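Fulturach District Hospital Auxiliary
Minutes of the general meeting, Apr 5, 2020
Held by telephone

Present: 15 members. Apologies: 8.

The chair opened the meeting and went over how to mute a phone. Minutes of the previous meeting were accepted with one correction: the raffle prize was a garden voucher, not a hamper.

1. Kiosk
The kiosk stays closed until further notice. Chocolate and chips near their date have gone to the ward tea rooms. The drinks fridge has been switched off and the door propped open. Trememix has agreed to hold our standing order without charge. The magazine order is cancelled.

2. Knitting
Toledo Street group has 50 beanies finished and bagged. The hospital can't take them at present. Members are asked to keep knitted goods at home, in a sealed bag with the size marked. No more newborn sizes are needed.

3. Newsletter
The autumn issue will go out by email, with printed copies posted to the 19 members who don't use it. Layout of the centre pages was agreed. 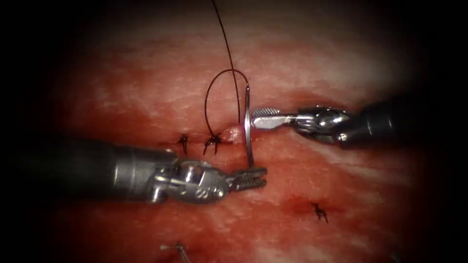 Suturing with robotic instruments.

It was agreed to put the hospital garden on the cover. The recipe page is short. Anyone with a slice or soup recipe should send it in, typed if possible.

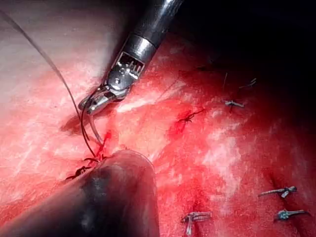 Instrument holding a curved needle.

4. August fete
Moved that the fete be cancelled and the Ostow Hall booking released. Carried. The hall has said it will refund the deposit. Stallholders to be told by letter. The jumping castle was never confirmed, so nothing is owed on it. Jam already made can be sold through the kiosk when it reopens.

5. General business
The trolley with the bad wheel is still in the storeroom and should not be used. Two keys to the storeroom are missing from the hook. Members are to check their handbags and coat pockets.
Subscriptions are due but may be paid late this year.

Next meeting by telephone, date to be advised. Meeting closed.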